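Godinho School Swimmers Bring Home 16 Medals

November 26, 2024

The swimming team of Godinho School came back from the regional gala in Urkum with 16 medals, the best result since the school started to send a team. Six of the medals are gold, four are silver and six are bronze. In the final table the school finished second with 193 points, behind the hosts.

The gala was held in the Urkum indoor pool, and swimmers from seven schools took part. Our team left by bus very early in the morning, when it was still dark, and many parents followed in their own cars. The first races started at nine and the last relay was finished only in the late afternoon.

The youngest group made the biggest surprise. Our Grade 5 girls have been training together only since October, but they won the 4 x 50 meters freestyle relay by almost a full length of the pool. In the same age group the boys took bronze in breaststroke and silver in backstroke. One of them lost his goggles at the start and swam the whole race without them.

In the senior group the hardest race was the 400 meters freestyle. Two of our Grade 10 swimmers were in the final, in lanes three and six. After the first half they were fourth and fifth. They kept a steady rhythm, and in the last 50 meters both of them passed the swimmer from Prandevow who was leading from the beginning. They touched the wall first and second, and the whole Godinho side of the stands was on its feet.

Butterfly is still our weak point. We had only one finalist there, and she finished sixth. The coaches have already decided to give one more training hour each week to this stroke until the spring.

The school also won the fair play cup, which is given by the judges. They mentioned that our swimmers stayed at the poolside to cheer for the last swimmer in every race, also when it was a swimmer from another school.

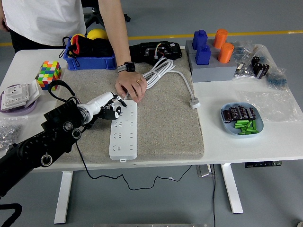

The next competition for the team is the winter cup in Gurkent. All swimmers who won a medal in Urkum are qualified directly. Four others can still qualify by time, and they will have their chance at the internal trial in our own pool. The list for the bus will be on the board next to the sports office, and parents are asked to sign the permission form before that date. Swimmers without a signed form cannot travel.

The trip to Gurkent is longer than the one to Urkum and the team will stay one night. The parents' association held a cake sale last week to help with the costs and collected 430 in one afternoon. The money will pay for the dinner and for new team caps, in dark blue with the name of the school in white letters.

Training continues as usual after school. Students from Grade 4 and up who want to try can come to the pool with a swimsuit, a cap and a towel. It is not necessary to have experience in competition, but new swimmers should be able to swim two lengths without stopping.

Congratulations to all swimmers and coaches, and good luck in Gurkent!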